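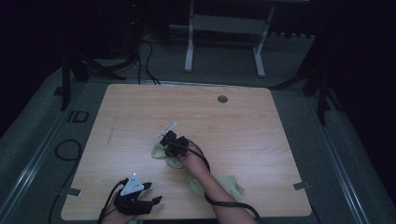 Can Machines Do the Chores Yet? A Look at Laundry, Floors and Shelves
Project Report, Introduction to Automation
Hornness Technical College
Submitted Friday, January 19, 2018

1. Question

Our group was asked to pick a job that people expect robots to do and find out how close it is. We picked chores, both the kind done at home and the kind done in a small shop. We wanted to know which ones a machine can finish today without a person standing next to it, and what goes wrong with the rest.

We first drew up a list of 8 chores: vacuuming, mopping, loading a dishwasher, wiping a table, sorting laundry, folding shirts, pairing socks, and putting boxed stock on a shelf. We looked for machines on sale for each one. Then we took the chore that seemed smallest, pairing and folding socks, and studied it in more detail. Most of this report is about socks.

2. What can be bought

Floors are the one area where a person can go to a store and come home with something useful. The Aoki floor vacuum that one group member's family owns cost $299. It cleans a living room and finds its charger most of the time. It does not pick anything up, so somebody has to clear the floor first. A sock left on the rug stopped it twice during the week we kept notes. We think preparing the room should be counted as part of the chore, and product pages leave it out.

For shelves, we visited the stockroom of Sotar, a housewares store near campus. They have a conveyor and a label printer, and the rest is done by hand. The manager told us boxes of one size would be easy enough for a machine, but a normal delivery has mugs, rugs and lampshades in the same cart.

For clothes we found demonstration videos and a few machines announced but not yet for sale. In the ones we watched, a person clips or lays each garment in place and the machine does the folding. We did not find a product that starts from a full basket.

3. Why socks

A sock has no corners to look for. A towel has four, and a shirt has a collar and sleeves, but a sock is a soft tube with a bend in it, and when it is bunched up it can be hard to tell which end is the toe. It is thin, so the fingers have to come down very near the table to get hold of it. It also comes in twos, and the two have to be matched and turned the same way before anything else happens.
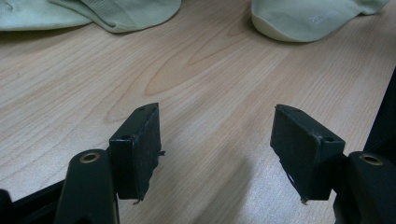 The steps we wrote down for one pair were: find both socks, flatten each one, turn them so the toes point the same way, lay one on top of the other, and fold. A person does this without thinking of it as five steps. We split it up because a machine would have to know when each step is done before it starts the next, and "flat enough" was the hardest of these for us to define. We tried measuring the height of the wrinkles with a ruler and gave that up. In the end we used a yes or no answer from two people, and if they disagreed we wrote it down as no.

4. Method

We compared bare hands with hand-held two-finger grippers. A person holding a gripper still has a person's eyes and judgment, so whatever gets harder can be blamed mostly on the fingers. It seemed like a fair way to separate the hand problem from the seeing problem, which our reading tended to mix together.

Each person worked for 15 minutes at a time with bare hands and then for the same time with the grippers. We planned 50 pairs in total for each method. Socks were dropped on the table in a heap, and the clock was not stopped for mistakes. 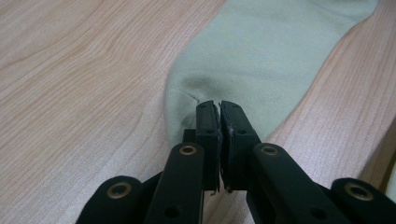
Figure 1. Gripper fingers at the toe of a sock.

The starting point of the grasp matters a lot. If the fingers close at the toe, the sock can be dragged or lifted, but the rest of it hangs and may twist. If they close across the middle, it folds over where it is held, which is fine for folding and bad for flattening. The cuff is thicker and easier to hold, but on a heap it is often underneath.

5. Results

All 50 pairs were finished with bare hands, and nobody needed a second session. With the grippers we did not reach 50 pairs in the time we had the room. We are not giving an average time per pair because the group members improved at very different rates and one average would hide that.

The most common problems with the grippers, by our notes, were these:

Picking up both layers of the sock when only the top one was wanted.
Closing on nothing, because the fingers were a little too high above the table.
Moving the bottom sock while placing the top one.
Letting go and having the fabric follow the fingers up.

The third one cost the most time. With bare hands you hold the lower sock down with the side of your palm while your fingertips do something else. A two-finger gripper has no palm. One gripper has to be used only as a weight while the other does the work.
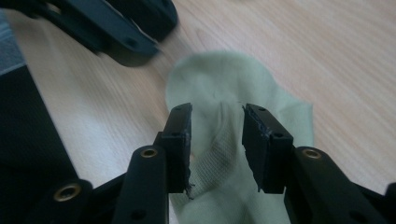 Sliding was more useful than lifting. Pressing a fingertip lightly into the fabric and pulling it along the table took out small wrinkles, and it did not need a good grasp at all. Everyone in the group ended up doing this without being told to. We also found that the knit makes a difference. Fabric with some texture was easier to pinch than the smooth kind.

6. Other chores on the list

Wiping a table came out better than we expected when we tried it with the grippers. The cloth can be held badly and the table still gets wiped. For the dishwasher we only did a short trial with plastic cups and a rack on loan from Mekier, the company that runs the campus kitchen. Cups were easy. We did not try plates or anything made of glass.

7. Discussion

Our answer is that floors are partly done, boxed stock could be done where the boxes are all alike, and laundry is not close. Two fingers can get through a pair of socks, slowly, when a person is steering them. A machine would have to do the same work and also decide where the toe is, whether it has one sock or two, and what to do when it has dropped one.

Cost is a separate matter. Pairing socks is unpaid at home, so a machine would have to be cheap or do several other jobs too. A hotel or a laundry might see this differently, and we did not ask one.

8. Limits and further work

Our group is small, and we had all folded socks by hand for years before we picked up a gripper, so the comparison favors hands. We used plain socks and one table height. In February we plan to repeat the sock trial with rubber tips on the fingers and with a towel laid under the socks, so the fingers can press down a little past the fabric. We would also like to record how many times each sock is let go and picked up again, which our note sheets had no column for.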